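Gripper fingers, round two

Quick one tonight, kettle's on and I have to be back in at 7. A few of you asked what happened with the Bokent cell after I moaned about it in February. Short version: new finger pads, wrist camera re-taught, mat changed. Long version follows, badly typed.

So the job. Put small gears onto the pegs of a round carrier plate. One arm, parallel gripper, camera on the wrist. Sounds like nothing. The old fingers had smooth inner faces and the gears would twist as the gripper shut, so you'd get to the peg with the bore pointing somewhere else. Push down, clunk, gear shoots off under the Lebrun cabinet. I have a jam jar of the ones I got back.

New fingers have the gritty faces. Same wedge shape, same long triangular slot up the side, so nothing changed on the mount and the two screws went straight back in. Do clean the carriage before you bolt them up, I didn't the first time and got one finger sitting a hair proud of the other. Took me an hour to spot. An hour!
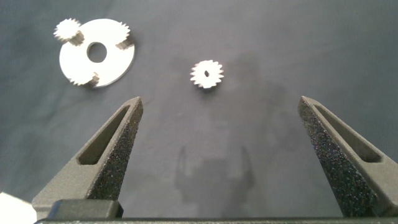
Wrist view, fingers open. Three gears on the carrier, one spare on the cloth.

Re-teaching the wrist camera after a finger change. My order, for what its worth:

Fingers fully open first. Check both tips come to the same height in the picture, if they don't, stop and go back to the screws.
Loose gear on the mat, jog until it sits midway between the tips.
Save that. Close slowly with your hand near the stop.
Open, lift, turn the wrist a bit, do it again.
Only then bother with the carrier.

I used to start with the carrier because it's the biggest thing in view. Wrong way round. The plate is easy to find and tells you nothing about whether you can pick up a gear.

Exposure next. White plate and shiny teeth under an overhead light, the camera hates it. Turn it down until you can see the hole in the gear as a proper dark circle. If the face is one white blob the software guesses the centre from the outline and you're off by a tooth. Ask me how I know. The dark mat helps a lot with this, we had a pale one before and the edges of the plate just melted into it. Sandrine Fleury over at Wamport put me on to that, she runs the same arm on a different part and had the same grief. Thanks Sandrine, I owe you a lunch. 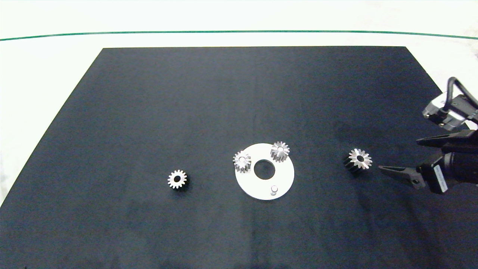 Two on, two to go. Fingers open by the right-hand gear.

Cable. I keep banging on about the camera cable and I'll keep doing it. It needs a loop with enough slack for the wrist to go all the way round, and it needs to leave over the top, away from the fingers. Ours was clipped too tight and every so often the picture dropped out at full twist, which looked exactly like a software fault. I reinstalled the Arimov driver twice before I thought to wiggle the plug. New clip, further back. No dropouts since.

Counter said 699 cycles when I changed the pads, I've written it on a bit of tape on the controller so we know when the next set is due. Last set were bald well before I noticed. If you can rub your thumb along the face and it doesn't catch, bin it.

Also: wipe the mat. Hairs, fluff, whatever comes off your jumper. A thin dark line next to a gear can get read as an edge, and then the pick point wanders off to one side. Lint roller lives on the hook now, please put it back. 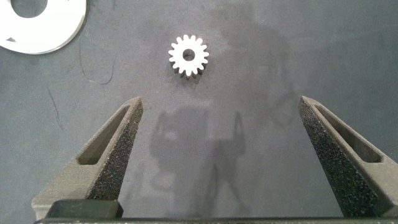 Lone gear, white ring in the corner. Marks on the mat too, see what I mean about the lint roller.

Still to sort: the shadow. When the arm comes down low it throws a big soft one between the fingers, and I've had to set the threshold with the arm in position, which is a faff. Thinking about a second lamp off to the side. Cheapest one I found was 57 quid and I'm too tight to buy it before I've tried the desk lamp from upstairs.

Spare pads are in the drawer under the controller, left side. Will post the lamp results when I get to it. Right, tea.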